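For our robotics unit we had to pick a place to visit and write up what we learned, and my group (me, Suqin Xue and Boyang Yan) got into the open day at Flirkley! I'd never been in a real lab before, so I was pretty excited the whole bus ride. Our host was Wilma Stevens, who let us ask way too many questions and didn't rush us past anything. The table everybody crowded around was the sorting one, with the bricks and all the arms.
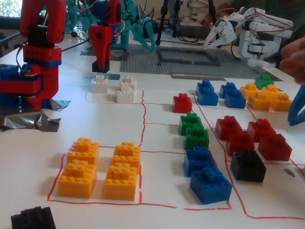 Fig. 1. The sorting table, with bricks grouped by color inside the red lines.

Wilma told us the lines were drawn by hand and that they redraw them whenever the task changes, which made me feel better about our own messy setup at school. Suqin wanted to know how many practice runs they'd logged, and the answer was 1000 (we have done two).
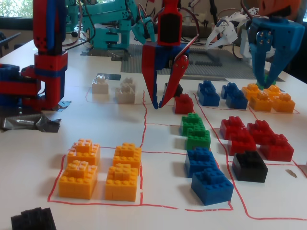 My part of the project is grippers, so I mostly stared at fingers. Ours at school has flat ones made from a ruler, and it drops everything. The blue one had a small green brick between its two fingers, and the white one comes to points, kind of like a beak, so I sketched both. I want to try the pointy shape first, but Boyang votes for blue. We'll build one of each in January and test them on the same bricks.

Robotics Unit Visit Report, 10/3/24 | Contact: Roxana Bogdan | Back to top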